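Comparing parallel linkage grippers for household objects, wrist camera or head camera?

Posted in Manipulation Hardware, 3/31/18

Bogumił Stępień

We're partway through a bench comparison of two grippers, and I'd like some advice before we lock in the test plan. One is the Lesto, a plain parallel jaw on a linear rail. The other is a linkage type that closes on an arc. Both bolt to the same arms with the same flange, so at least that part is fair.

The job is tidying a living room. The arm picks containers up off the carpet and a low table and takes them to a bin in the next room. Targets are mostly round things: cans, cups, drink bottles, jars. We did the first set in February with the Lesto and got 139 picks out of 529 where the object was held but sat crooked in the fingers. They all counted as a grasp, but a crooked bottle is no good to us when it has to be placed upright later.

My trouble is judging what happened from the wrist camera. It's fixed to the housing and looks out past the linkage. When the object is close I can see the bars and the top of the thing being held, and very little of the contact. Any fast arm motion smears the background as well, which matters because we were hoping to get position from the same stream.

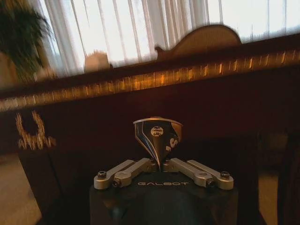

Does the wrist camera need a global shutter for this kind of work?
Only if you're measuring position from it while the arm is moving. For checking a grasp once the arm has stopped, a rolling shutter with a short exposure does the job.

That was the first thing I asked our supplier, and I'm passing on what they told me so it doesn't have to be covered again. What I still want to know:

Is it worth keeping both the wrist and head views in the comparison, or should I pick one? And does anyone have a sensible way of scoring a crooked hold that doesn't need someone to go through the footage by hand?

The controller is a Kodora. It logs finger position and motor current but has no force sensing at the fingertip. Budget is small. I could buy one decent camera or a pair of cheap fingertip sensors - not both.

mallee_bench

Keep both views. They answer different questions and you'll regret dropping either one. The head camera tells you whether the approach was sensible, meaning where both arms were relative to the table and whether the wrist came in at a silly angle. The wrist camera tells you how the object sat at the end.

When we compared the Vidon with a linkage gripper we started with the wrist only. Half our failures looked like gripper failures. After we added the head view it was plain that most were the arm stopping short beside the table, because the planner was being too careful about the edge. The gripper was fine.

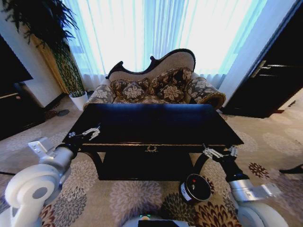

The other thing we got wrong was changing finger pads halfway through. If you're going to try silicone pads, do the whole set again from the start. We mixed them and had to throw out a fortnight of results.

For lighting, pick one time of day and stick to it. Sheer curtains look soft to a person but they will still blow out a cheap sensor. Lock the exposure on both cameras before the first run and write the value down. Auto exposure will change between the window side and the dark side of the room, and your two grippers will end up tested under different conditions without anybody having chosen that.

I'd also put floor items and table items in separate columns. Reaching down to carpet puts the wrist in a very different pose, and an arc-closing finger can drag on the pile if you haven't allowed for the way the tip moves forward as it shuts. A straight parallel jaw doesn't have that problem. If you average the two heights together you won't see it.

T. from the back shed

Just get the fingertip sensors. Cameras are a pain.

Wren_K

I don't agree with the sensors. Cheap ones drift, and a thin plastic bottle gives so little force before it dents that you'd be reading noise. You already have finger position and motor current on the Kodora, so use those first.

What worked for us was a still pose after every pick. The arm lifts, turns the wrist so the object points up, and waits 2 seconds. Take one picture from the wrist camera there and nowhere else. The housing is always in the same spot in the picture, so you have a fixed reference. Fit a line to the sides of the bottle and compare it with the centreline of the housing. Don't use the walls or the ceiling as your level, as the camera tilts with the wrist and they will be on an angle.

A coloured cap makes it easier. We look for the cap first, then work back toward the fingers. Clear plastic against a bright window is otherwise hard to pick out - the ribs show up but the outline comes and goes.
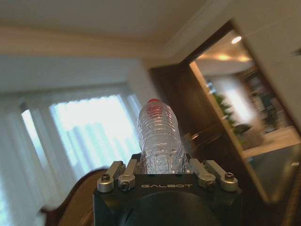
Manipulation Hardware Group

We call anything over a set angle a crooked hold and leave it at that. You can argue about where to put the line, but the same line goes on both grippers, so the comparison stands. Check almost 70 of them by eye to make sure the fit isn't latching on to a door frame or something else straight in the background. Ours did that at first and we fixed it by masking everything outside the middle third.

On the arc-closing type, log the finger position at contact as well. With round objects the linkage tends to centre them, but only if they go in deep enough. If your crooked holds are all shallow ones, that's an approach depth problem and new fingers won't help. The Mazurek mounting plate has slots that give you a bit of adjustment there if your flange pattern suits it.

Run the grippers in alternating blocks too. If you do all of one and then all of the other, you'll have learned a lot about the set-up by the second half and it will look better than it should.

Bogumił Stępień

Thanks, that's plenty to go on. I'll do the still pose and keep the head camera running for the approaches. Hadn't thought of splitting floor and table. The February set was all lumped together, so I'll have to go back through the logs and see if the heights were recorded.

Wren, does your fit cope with opaque cans, or did you need a separate one for those?

Wren_K

Same fit, cans are easier. Turn the edge threshold up a bit or it picks up the printing on the label.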